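Replacing the ballasts, part 2: what the meter says
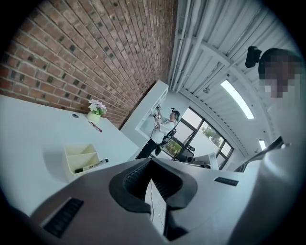
Brick wall, pipe run and the lit tubes.

Part 1 ended with the old magnetic ballasts on the bench. I have since swapped in the Brostar electronic units and logged the draw for all of July. The logger is a Zuvero clamp type that samples once a minute and writes a plain text file.

The old setup used 11 watts more per fixture than its label claimed. Most of that went into the ballast as heat. The new units draw what the label says, within the error of the clamp.

Power factor is where it gets less tidy. Ilari Ahonen wrote after part 1 to point out that I had been multiplying volts by amps and calling the result watts. He was right – the table in that post is in volt-amps, and I have corrected the heading. The numbers stand.

Startup is quicker, and the hum is gone. I did pick up a faint whine on the AM band, strongest at 876 kHz. Moving the radio to another outlet fixed it. A Lehtinen line filter made no difference and went back to the store.

Wiring notes: the Brostar diagram has red and blue swapped compared to the Prelteck units, so don't copy the old connections. Check each lead against the printed label on the case.

Next up is the dimming input, if I can find a data sheet for it.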